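Lunchboxes of the Future
April 25, 2020
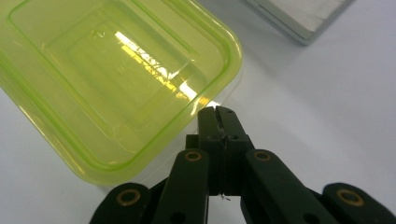

Back in February, when you could still stand in a room with strangers, I went to the open day at Pilasside, the old carpet warehouse where Faduvia now keeps its robots. I had expected something large and orange lifting a car. What I got was a white table, a gripper you hold in your hand and a lime-green plastic box of the sort I lose in the back of the fridge. The idea is that a person does the job with the gripper and the machine studies the results, so for one afternoon I was a teacher. The jaws are narrow things, two little black tips that close with hardly a gap between them, and you have to bring them up to that fat green rim without shoving the whole box along the table. I shoved it along the table. The lights bounced about in the bottom of it, too, and I was told the software likes that even less than I do.

We were let in 20 at a time and given 7 minutes each, which sounds mean until you have tried it. My wrist gave up first. A boy in a dinosaur jumper went before me and was so good at it that the staff stopped chatting to watch.

Next door was the Clukerow, a proper arm on a proper stand, which was meant to stack cups. It stacked two and then had a think. The man from Faduvia said it was thinking — I have used the same line at work.

Tea was extra. The number 37 bus home was late, and driven by a human, who took the roundabout at Fujimoto Road as if it had insulted his mother. I have asked to be put down for the next open day, whenever we are allowed one.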